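Bernimon puts two-armed robots to work in the Trurard laundry rooms

Trurard, 09/07/2025 – Bernimon, which runs the linen and garment service for 49 care homes and guest houses, has brought its first laundry robots into daily use at its Trurard site. They sort, load and unload washing alongside the existing team, and every one of the 274 people employed there keeps their job.

The project, known in-house as Multar, began in May with a trial in seven small laundry rooms. These rooms use ordinary household machines for personal clothing, and the work in them has always meant a great deal of bending, reaching and lifting. Staff told us early on which parts of the day they would happily hand over, and emptying bags of washing came top of the list!

So that is where we started. The robots pick up garments one at a time and put them into the washer. Colleagues choose the programme, check pockets, treat stains and deal with anything delicate. They also decide when the robot works and when it stops – a point the team asked for and we were very glad to agree to.

During the trial the robots handled 3556 items. They are still slower than a practised pair of hands, and thin or tangled fabrics give them trouble, but the people working beside them tell us they go home with less ache in their backs. Several have trained as robot leads, a new role with higher pay, and two of them now teach the course at our Rutherford depot.

We are delighted with how much of this has been shaped by the laundry staff themselves, from the order of the tasks to the height of the shelves. Rutherford will be the next site to take part, once its own staff have had their say on the plans.

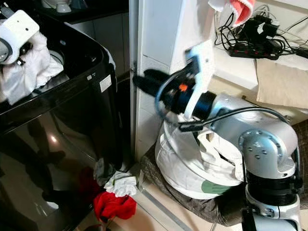 Will staff have to work with a robot if they would prefer to carry on as before?
Working with the robots is a choice at both sites, and anyone who prefers to load by hand can go on doing so on the same pay and hours.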